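Power strips at the benches: frequently asked questions

Applies to all shared benches in the Ultby building and to the two project rooms at Renidmont. Revised in May.

Which power strips may be used on a bench?
Only strips issued from stores. The current issue is the white type with an individual push button beside each outlet. Strips brought from home are not to be plugged in, including those in good condition. If a bench has no strip, request one from stores before setting up.

How do the individual switches work?
Each button controls the outlet next to it and no other. Press once for on, press again for off. Outlets that are not in use should be left off. There is no master switch on this type; to cut power to the whole strip, unplug it at the wall.

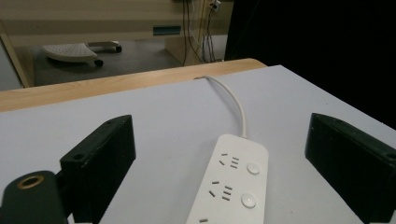 Outlets and push buttons, top face of the strip.

The slots in my strip do not all point the same way. Is it faulty?
No. The angled and horizontal slots belong to the outlet pattern and each outlet repeats it. Check the plug against the slots before inserting it. If the plug does not seat fully with light pressure, remove it and use the correct cord. Do not force a plug, and do not bend or file the pins.

Can I use a travel adapter?
Not on the benches. Stores holds replacement cords for most equipment with a detachable inlet. For equipment with a fixed cord, ask for the plug to be changed. Allow 2 working days.

How should the cord be routed?
Away from the working side, toward the far edge of the bench. Where the bench top has a cable hole, pass the cord through it and leave enough slack for the strip to be moved without pulling on the plug. Do not run a cord under a board or sheet laid on the bench top. Cords that must cross a walkway need a cover — ask for one, do not tape the cord to the carpet.

May the strip be moved during work?
Yes, provided that connected equipment is switched off first. Lift the strip by its body. Dragging it by the cord loosens the strain relief, and strips returned with a loose cord entry are scrapped. 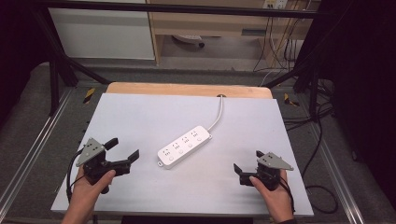 Bench Services — Rarnano Technical Support Group

Should the strip be fixed down?
Only on permanent setups. The issued strip has a small mounting tab with a hole, and Bench Services will supply the screw and fit it. Do not drill through a white bench board yourself. On shared benches the strip stays unfixed so that the board can be lifted and cleaned.

What load is allowed?
The rating printed on the underside of the strip is the limit for the total of everything plugged into it. Add up the ratings on the equipment plates before connecting. Low-draw items such as chargers, meters and lamps up to 200 W in total need no calculation. Heaters, kettles, heat guns and compressors go directly into a wall outlet — one per outlet.

Can two strips be connected in series?
No. This applies even when the second strip has nothing plugged into it. If four outlets are not enough, request a second wall feed for the bench. Requests are reviewed by Priit Priedītis and are usually settled within 5 working days.

How are strips cleaned?
Unplug at the wall. Wipe the top face with a dry cloth. Residue around the buttons can be removed with a cloth slightly dampened with isopropyl alcohol; let the strip stand for 3 hours before reconnecting. Sprays and compressed air are not permitted, as both push dirt into the slots.

A button sticks or does not click. What now?
Switch off the connected equipment, unplug the strip and take it out of service. Attach a red tag with the bench number and the position of the button, counted from the cord end. Leave it on the returns shelf in stores. Do not open the housing.

Other reasons to tag a strip:
Discoloration around any outlet
A cracked housing or mounting tab
Visible damage to the cord, including flattening
A plug that becomes warm in use
Any smell of burning

How often are strips inspected?
Once a year, with a visual check each time a bench changes hands. The annual round is contracted to Saraç, and benches are notified in advance. Strips that cannot be reached on the day of the round are treated as not inspected and must be handed in.

Does this apply to visitors?
Yes. The host is responsible for visitors' equipment as well as their own.

Who do I contact?
Dilek Bilgin for strips, cords and plug changes. Priit Priedītis for wall feeds and bench allocation. Stores counter, Ultby, ground floor, closes at 4 p.m.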